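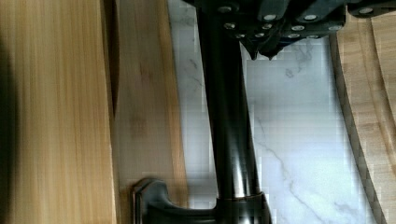 Küchenarbeitsplatte

Die Küchenarbeitsplatte (auch Arbeitsfläche, in Stutmont mundartlich „Werkbrett“) ist die waagerechte Fläche, auf der in einer Küche geschnitten, geknetet, angerichtet und abgestellt wird. Sie liegt meist auf den Unterschränken auf und schließt hinten an eine Wand oder an einen gefliesten Spritzschutz an. Kaum ein anderes Bauteil der Wohnung wird so oft berührt, und kaum eines verrät so schnell, wie in einem Haushalt gekocht wird!

Werkstoffe

Verbreitet sind Naturstein, Massivholz, beschichtete Spanplatten, Edelstahl und Keramik. Marmor besteht überwiegend aus Calcit und ist deshalb empfindlich gegen Säure; schon ein Spritzer Zitronensaft kann eine matte Stelle hinterlassen. Seine grauen Adern gehen auf Beimengungen im Ausgangsgestein zurück und machen jede Platte zu einem Einzelstück. Wer Teig ausrollt, schwärmt zu Recht von der kühlen Oberfläche.

Holz ist wärmer in der Anmutung, leiser beim Abstellen von Geschirr und lässt sich abschleifen und neu ölen. Besonders reizvoll ist die Verbindung beider Materialien in einer Küche: Stein für das Backen, Holz für das Essen und Anrichten. An der Fuge braucht es allerdings etwas Spiel, denn Holz quillt und schwindet mit der Luftfeuchte, Stein nicht. 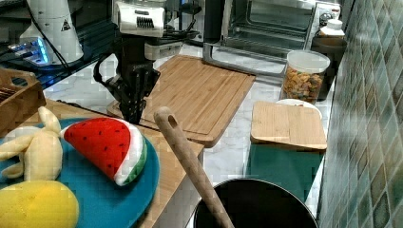
Lesezeit: 3 Minuten

Schneidebretter

Zur Arbeitsplatte gehört fast immer ein Schneidebrett. Es schont die Klingen und die Platte gleichermaßen. Bambus, botanisch ein Gras, wird dafür in Streifen geschnitten und verleimt, was die typische Längszeichnung ergibt. Die umlaufende Saftrille ist eine wunderbar schlichte Erfindung: Sie fängt auf, was aus Tomaten, Melonen oder Braten austritt. Große Bretter bleiben oft dauerhaft liegen, kleine dienen für Brot, Käse oder Kräuter.

Im Lehrbuch „Die Fläche“ von Perla Bañuelos, erschienen im Jahr 2000, wird das Brett als „bewegliche Arbeitsplatte“ geführt. Der Begriff hat sich nicht durchgesetzt, trifft die Sache aber recht schön. Die Werkstatt El Khatib bot später eine Ausführung mit 32 Millimetern Stärke an, die bis heute gern gebraucht gekauft wird.

Geräte und Vorräte

Kleingeräte wie der Minibackofen stehen üblicherweise hinten auf der Platte, damit vorn Platz bleibt. Über und neben ihnen ist der in der Gebrauchsanleitung genannte Abstand einzuhalten. Durchsichtige Vorratsbehälter mit Deckel eignen sich für Frühstücksflocken, Nudeln und Hülsenfrüchte; man sieht auf einen Blick, was zur Neige geht, und die bunte Füllung ist obendrein ein hübscher Anblick.

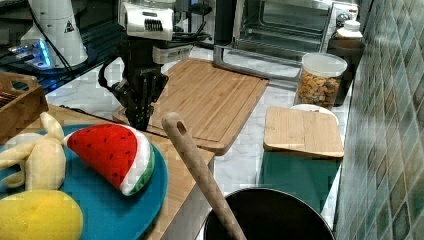

Bei Glasbehältern kommt das Gewicht hinzu, weshalb sie in Haushalten mit Kindern gern durch Kunststoff ersetzt werden. Auch das Geschirr darf draußen stehen: Ein farbiger Teller auf hellem Holz wirkt fast wie gedeckt, selbst wenn noch niemand ans Essen denkt.

Pflege

Marmor wird mit einem weichen Tuch und pH-neutralem Reiniger abgewischt, Essigreiniger ist tabu. Holz- und Bambusbretter gehören nicht in die Spülmaschine. Man spült sie von Hand, stellt sie zum Trocknen hochkant auf und reibt sie gelegentlich mit Speiseöl ein, das aushärtet, etwa Leinöl. Mosaikfliesen an der Wand sind pflegeleicht, ihre vielen Fugen freuen sich aber über eine weiche Bürste.

Siehe auch: Saftrille, Spritzschutz, Küchenzeile, Ausziehbrett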